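The Blue Line

My aunt left me a flat in Firnbridge, a drawer full of other people's keys and one very large sheet of white paper. The flat I sold. The keys went to a man who makes wind chimes. The paper I kept, and it has caused more trouble than the other two put together.

You have to understand that Aunt Zohreh – Zohreh Shirazi to the council, who dreaded her letters – spent 29 years telling us she'd been drawing a map. Nobody ever saw it. She'd tap her nose and say it was coming along, and then she'd ask who wanted more rice.

So there I was at the table, with a pot of tea going cold, trying to get the thing to stand up long enough to have a proper look at it. 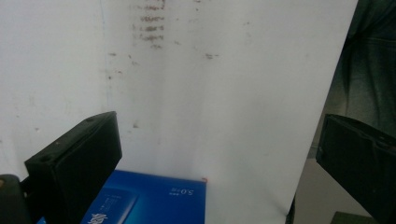
It wanted to curl, of course. Paper that's been kept anywhere near my family always wants to be somewhere else. I rang my cousin Sepehr, who was meant to be at work, and he was at my door before I'd found the biscuits.

"Is that it?" he said.

"That's it."

"It's got rust on it."

"It might be ink."

"It might be soup," said Sepehr, who had eaten at her house as often as I had.

We tried it every way round. He was convinced the brown bits were villages and that the biggest patch had to be Musisham, where she was born. I said Musisham was one street and a goat. He said it might have grown. Then he stopped talking, and Sepehr doesn't stop talking, so I leaned in beside him.
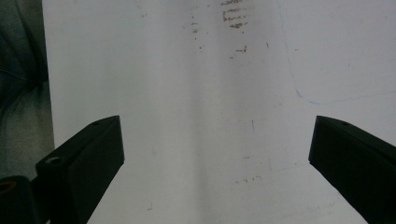 The line, coming down and then going off to the right.

"That's the river," he said.

"It's a pen line."

"It's the river, and that's where it bends, by the old Hashemi bakery. She walked me down there when I was four. I dropped my shoe in."

I'd never heard about the shoe. I put the kettle on again and he told me all of it, the shoe and the walk home and how she'd carried him and sung something rude about the mayor. I kept the sheet propped up while he talked – it seemed ruder to lay it flat.
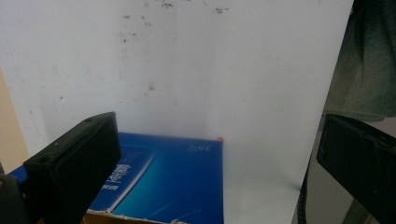 By the time it got dark we'd agreed on the river and the bakery and argued ourselves hoarse over everything else. He wanted the specks near the fold to be the orchard. I wanted them to be the cemetery, for reasons I didn't go into. We wrote none of it down. Sepehr said if we started adding things it would be our map, and I'd have to leave it to some poor niece with a drawer of keys.

He came back the next evening with a bag of oranges and a magnifying glass, and the evening after that with just the oranges.

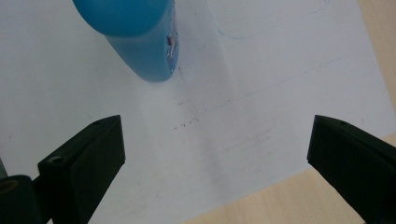

"What if she only ever drew the one bend?" I asked him.

"Then that's the bit she wanted to find again," he said, and started peeling.

I thought about that while he made a mess of my table. Twenty-nine years is a long time to spend on one corner of a river. Then again, she once took 2 summers to choose a hat.

We're going in March, the pair of us. Sepehr has already bought boots.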